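**Can a machine sort work gloves yet?**

holby578

Our shop washes 59 pairs of work gloves a week, and I'm tired of pairing them. Is there anything that does it?

**drudbridge_mike**

Not at a price you'd pay. Gloves are floppy and grippers like stiff parts. 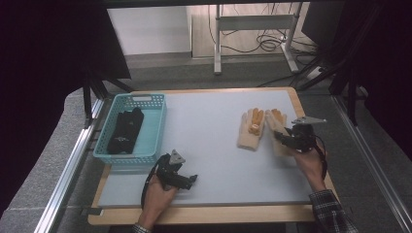
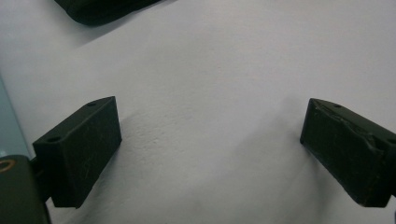
Would a cheap arm at least manage boxes? Small stiff ones, with the same size every time, are a fair job for it.

**Dakano200**

just buy one color per size. worked for us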